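3.2 Packing materials

Households in Karnitz and Onby kept every parcel they received in March. Of the 40 households asked, 37 took part. Cartons were sorted by whether they still held goods, as many were reused for storage at home.

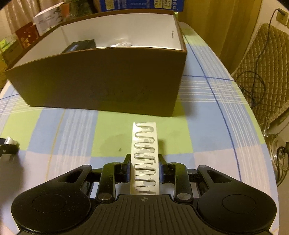
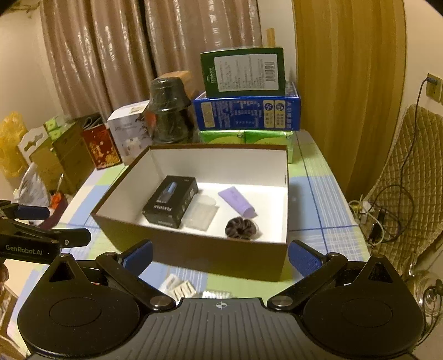
Figure 2. Household items: a white plastic strip (first) and an open cardboard box with items inside (second).

Plastic was weighed apart from cardboard. Reused cartons were left out of the waste totals and are treated in Section 4.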